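Thursday, May 12, 2022
Bimanual cell, handover runs

Carried on from where Eyvindur Toft stopped on the wrist offset. Recalibrated both arms before starting as the right one had been reading slightly low at full reach. It came back within tolerance on the second attempt. Left arm fine, not touched.

Aim for today was to compare the two release rules on small awkward items. Up to now we have only tested them on blocks and the short tube, where both rules do well and there isn't much to choose between them. The fixed rule opens the giving gripper a set time after the receiving gripper reports closed. The load rule waits until the giving side feels the pull change, then opens. Leif's view is that the load rule should win on anything stiff and lose on anything floppy, as a chain can go slack without the load having moved across. I think that's right but we had no numbers for it.

Plan was 40 handovers with each rule, same start poses, same controller build (Juller branch, nothing merged since Monday). Clutter left on the table on purpose. The Valldale planner has to route round the glasses and the wire holder, and if we clear them we are measuring a different problem. Objects not being handed over stay where they are unless an arm knocks them, in which case note it and leave them where they land.

Speeds kept low for the whole session. Cable slack on both wrists checked at the start and again after the break. The purple ones do pull a bit when the elbow comes right up, so I have capped that joint for now. Should be in the config but is only in my local copy — must push it.

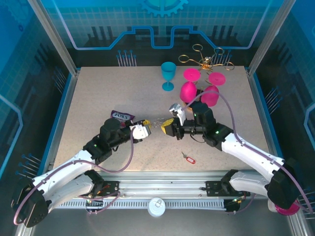
Fixed rule went first. The most common failure was the giving side letting go while the other gripper had closed on air, or on one link that then slipped through. It doesn't know the difference. Closed is closed as far as it's concerned. Lengthening the wait does nothing for this and only makes the runs slower, so I stopped fiddling with it after a couple of tries and put it back to the old value. Those tries are not in the count.

Load rule after that. Better than I expected and better than Leif expected. The failures were of another sort: the arms would both hold on, neither side sure, until the timeout. Annoying, but the object is still in hand at the end of it and you can go again. With the fixed rule a failure mostly means something on the table that has to be found and picked up.

Worth writing down how I scored these. A run counts as good if the receiving arm holds the item and the giving arm is clear of it when both have moved back to rest. A timeout counts as a failure even if nothing was dropped. I put drops and timeouts in separate columns so we can argue about it later. Scores were done from the logs and the fixed camera together. The logs alone will call a run good when the chain is still hooked over a finger of the giving gripper, and this happened more than once.

The load signal itself is noisy when the chain swings. I tried the filter from the Hosseinzadeh notes with a window of 64 samples and it calms down nicely, but it adds enough lag that the pull is over before the rule reacts. Half that is probably the place to start. Didn't have time to do it properly and didn't want to change it partway through a set.

One other thing. The hand camera gets a poor view of the tag once the receiving fingers are close, and the grasp point jumps towards whichever bit is brightest. Freezing the grasp point for the last 2 cm of the approach helped in a quick trial. Not in the results either. If we keep it, both rules need running again with it on, otherwise the comparison is no use.

To do:
Push joint cap to shared config
Rerun the load rule with the shorter window
Ask Eyvindur whether the Bretov logger can stamp finger width as well as open/closed
Repeat both sets with the key, same scoring
Small pull test before release — Leif has some code for this from November, find out if it still builds

Logs copied to the group drive, scoring sheet in the same folder. Camera clock was a little behind the controller clock, offset is written at the top of the sheet. Arms parked and powered down.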